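Let the Small Towns Keep Their Scenes

I have now visited the harbor at Rokbridge four times, and three of those visits were because of a television show. I make no apology for it. The fourth was for a wedding, and I still managed to sneak off before the speeches to stand on the slipway where Halloran reads the letter in episode six.

So you can guess how I feel about the piece that did the rounds last week, the one arguing that people who travel to see filming locations are missing the point of both the place and the story. I read it twice. I think it's wrong, and I'd like to say why, because I love this stuff and I don't think it gets defended often enough.

Start with the looking. When you know a cove only from a screen, you know it from maybe three angles, all picked by somebody with a very good eye and a tide table. Then you walk down the path at Trillemov and there's a whole other half of the bay that was behind the camera the entire time! There's a concrete sewage outfall. There's a bench. The cliff that seemed to go up forever is about the height of a church, and the cave where the smugglers hid the brandy goes back far enough for one adult and a dog. I found all this thrilling. You come home and watch the episode again and you can feel the bench just out of sight.

The usual complaint is that it's shallow, that we turn up, take the same picture and leave. Some do. But my friend Harish Solanki went to Trillemov for the show and came back talking about lichen, and he has been back in October two years running for a lichen walk with eleven other people in good raincoats. I went for the slipway and ended up reading a fat local history of the pilchard trade that I would never have picked up otherwise. A story gets you through the gate. After that you're in a real place with real weather, and it does what it likes with you.

I feel the same about the indoor locations, which get much less love. Everyone wants the cliff. Hardly anyone asks about the kitchens, and in period drama the kitchens are half the pleasure: the big scrubbed table, the copper, the maid who knows everything. The farmhouse at Kasten opens its kitchen on weekends, and I spent longer in there than I did on the headland. I came home wanting to change every dish I own.
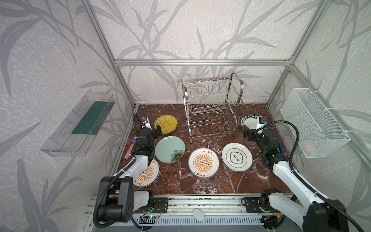 Mismatched plates and a steel rack.

Now, the crowds. I won't pretend they aren't a problem. Rokbridge has 391 people living in it over the winter, and on the Saturday after the second series ended it had 3000 visitors, on one road, with one public toilet. Müzeyyen Demirtaş runs the bakery on the quay and told me she sold out by ten in the morning and then spent the rest of the day giving directions. She also told me she has kept two bakers on through January for the first time. When I asked whether she'd rather the show had gone somewhere else, she looked at me as if I'd offered to take away her oven.

What Rokbridge got wrong, I think, was pretending it would blow over. Compare Trillemov, where the parish put on a bus from the upper car park, moved the footpath back from the soft edge of the cliff, and printed a map with almost 50 stops on it, only a handful of them from the show. It costs next to nothing and it's a delight. Stop 14 is a drain cover. I walked all the way out to see it and it is a very fine drain cover. People spread out, the cove stays bearable, and the pub at the far end of the village, which never appeared on screen for even a second, gets its lunches sold.

I'd go further and say productions ought to pay for this. A crew that closes a beach for nine days can cover a summer of buses. They spend more than that on horses.

And please, let's drop the idea that there's a correct reason to visit a place. People have been walking to where stories happened for as long as there have been stories, and plenty of those stories weren't true either. My grandmother went to see a well because a saint was supposed to have sat next to it. I go to see a slipway because an actor in a wet coat did. We both took sandwiches.

The third series starts filming in spring, and the rumor is they've found a new estuary. I already have the map out.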